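4장. 습도 조절 보관함 설치와 첫 사용

인쇄하기 | 이메일로 보내기

4.1 시작하기 전에

Veslow 보관함은 식품용 건식 보관함입니다. 상자에는 "꽂기만 하면 끝"이라고 적혀 있지만, 그 말을 그대로 믿고 설치한 분들의 문의가 가장 많습니다. 습도계가 안정되기 전에 음식을 넣으면 표시값은 별 의미가 없습니다. 이 장은 개정판이며, 초판의 설치 순서는 따르지 마십시오.

4.2 설치 위치

1. 벽에서 손바닥 하나 들어갈 만큼 띄웁니다. 뒷면의 배기구가 막히면 제습 모듈이 계속 돌아갑니다.
2. 수평을 맞춥니다. 앞다리만 높이 조절이 됩니다. 뒷다리도 돌아가기는 하는데 높이는 바뀌지 않습니다.
3. 싱크대, 밥솥, 전기 주전자 옆은 피하십시오. 밥솥 김이 한 번 들어가면 표시값이 반나절은 내려오지 않습니다.
4. 전원 코드를 벽면 콘센트에 직접 연결합니다.

주의: 멀티탭 제조사들이 뭐라고 광고하든, 본 제품을 전열기구와 같은 멀티탭에 꽂지 마십시오.

4.3 습도계 맞추기

1. 문을 닫은 상태에서 전원 버튼을 길게 누릅니다. 표시창에 "--"가 나타나면 손을 뗍니다.
2. 문을 열지 말고 하룻밤 둡니다. 설명 영상에서는 한 시간이면 된다고 하는데, Yao-tsung Man 씨가 시험했을 때 한 시간 뒤의 값은 다음 날 아침 값과 전혀 달랐습니다.
3. 따로 가진 습도계가 있으면 안에 넣고 비교합니다. Wegener 소형 습도계가 선반 높이에 맞습니다. 두 값이 벌어지면 별도 습도계 쪽을 믿으십시오.
4. 차이가 나면 설정 버튼과 위쪽 화살표를 함께 눌러 보정합니다. 보정값은 전원을 뽑으면 지워집니다. 이 점은 개선 요청을 넣어 둔 상태입니다.

참고: 자동 모드는 권하지 않습니다. 문이 열릴 때마다 최대 출력으로 돌기 때문에 소음만 커지고, 결과는 수동 모드와 별 차이가 없었습니다.

4.4 제습제 카트리지

1. 카트리지의 비닐을 완전히 벗깁니다. 바닥면의 투명 필름도 떼야 합니다.
2. 화살표가 안쪽을 향하도록 밀어 넣습니다. "딸깍" 소리는 나지 않는 경우가 많으니 소리로 판단하지 마십시오.
3. 사용 시간 표시를 0으로 되돌립니다.

카트리지 수명은 Drellitz 정품 기준 최대 2,000시간으로 안내되어 있습니다. 장마철인 7월에 써 본 바로는 그 절반인 1,000시간에서 알갱이 색이 다 바뀌었습니다. 안내된 수명보다 알갱이 색을 보고 교체하는 편이 낫습니다.

주의: Stondlow 호환 카트리지는 모양만 같고 테두리가 얇습니다. 끼워지기는 해도 틈으로 공기가 새므로 보증 대상에서 제외됩니다.

4.5 식품 넣기

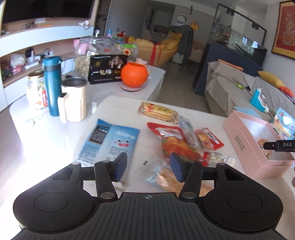

보관함에 무엇을 넣을지는 개봉 여부부터 따져 정합니다. 밀봉된 봉지는 이미 습기를 막고 있으므로 건식 보관함에 넣어도 얻는 것이 거의 없습니다. 그런데도 장을 본 날이면 모조리 넣고 싶어지는 것이 사람 마음입니다. 흰 탁자 위에 흩어져 있는 과자들, 이를테면 만화 얼굴이 그려진 하늘색 봉지 같은 것도 뜯지 않았다면 찬장에 두면 됩니다. 자리는 뜯은 김, 건어물, 반쯤 남은 과자에 내주십시오.

1. 뜯은 봉지는 입구를 접지 말고 벌려서 세웁니다.
2. 선반 2단을 모두 쓸 때는 가운데 통풍 구멍을 가리지 않습니다.
3. 눅눅해진 과자를 되살리는 용도로는 쓰지 마십시오. 된다는 후기가 있지만 저희는 재현하지 못했습니다.

주의: 빵, 떡, 과일은 넣지 마십시오. 마르기만 합니다.

4.6 표시창에 E2가 나올 때

문 패킹에 부스러기가 끼었는지 먼저 봅니다. 마른 천으로 닦고 문을 다시 닫습니다. 그래도 남아 있으면 전원을 뽑았다가 다시 꽂고 4.3의 보정을 처음부터 합니다. 초기화 버튼은 누르지 않아도 됩니다. 누르면 사용 시간 기록까지 사라집니다.

개정: 11월 25일, Eyvindur Kirkegaard

인쇄하기 | 이메일로 보내기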